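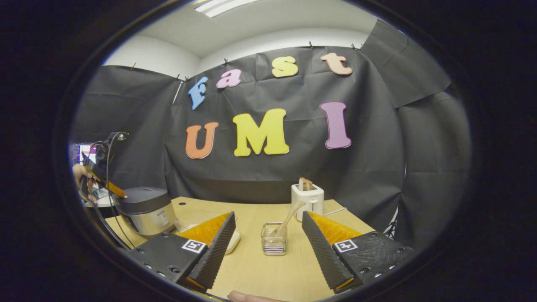
Breakfast table, entry 2
January, started 8:40 a.m.

Continuing from the layout Sekar drew up. Table is the light wooden one. Rice cooker at the left, toaster on the far half just right of center, glass cup in the middle toward the near side with the pale spoon standing in it, white bowl to the left of the cup. Clear plastic piece stays farther back on the left. Black backdrop is up behind and around both sides.

Table height to the top surface is 54 cm at the left legs and 53 cm at the right. Shimmed the right side with folded card until the level read true. Card will compress, so check again before the next session. Khairul has proper rubber feet on order from Pustmont, no delivery date yet.

Toaster. Bread is in both slots and stands well clear of the top, enough to take hold of without touching the metal inside. Kept this loaf for that reason. The shorter loaf from the first entry sat too low and had to be fished out with tongs. The cable leaves on the right and runs over the tabletop. I would like it taped down along its length, but Arif wants it free so the toaster can be shifted a few centimeters either way. Left free for now. To be settled between the two of us before anyone writes it into the layout sheet.

Rice cooker. Lid closed throughout. The lid needs a fair amount of room above it when open, and with the cooker this far left it opens without meeting the backdrop. If the cooker goes back any farther this has to be measured again.

Cup and spoon. The spoon is long for the cup. With the handle leaning right, toward the toaster, the cup stays put. With the handle leaning left it tips as soon as the table is bumped - tried it with an empty cup, three bumps, went over on the second. Handle to the right from now on. Weight of the cup with contents and spoon was 115 g on the kitchen scale. The scale reads in whole grams and drifts by one or two, so treat the last digit as soft.

Glass marks easily. Wipe with the dry cloth before placing, and set it down by the rim.

Bowl. Stays on the near side, left of the cup. Giuliana asked whether it should go next to the rice cooker, which makes sense for serving but means reaching across the cup to get to it from the right. Did not try it today. Worth one short session.

Backdrop. Badly creased from storage. Steamed one corner as a test and the creases there relaxed, but the sheet sagged while damp and I had to re-clip it. Full sheet would take most of a morning. Syahrul's view is that the creases do no harm and the time is better spent elsewhere. I agree for this series. The thin black stand leg at the right edge of the table is easy to kick; walk around from the left when changing things over.

Crumbs: more than expected. Brush toward the near edge, then wipe with a barely damp cloth. Do not use the spray from the Kulora bottle on the bare wood, it left a dull patch on the other table that has not come out.

Open items
- rubber feet, right side (Khairul)
- cable taped or free (Arif and me)
- bowl beside the cooker, one session (Giuliana)
- second cup of the same size, in case this one breaks. Kusuma had them on the lower shelf last time.
- correct the layout sheet: it still shows the spoon handle to the left

Stopped at 11:15. Toaster unplugged at the wall, bread discarded, cup and spoon washed and left on the rack.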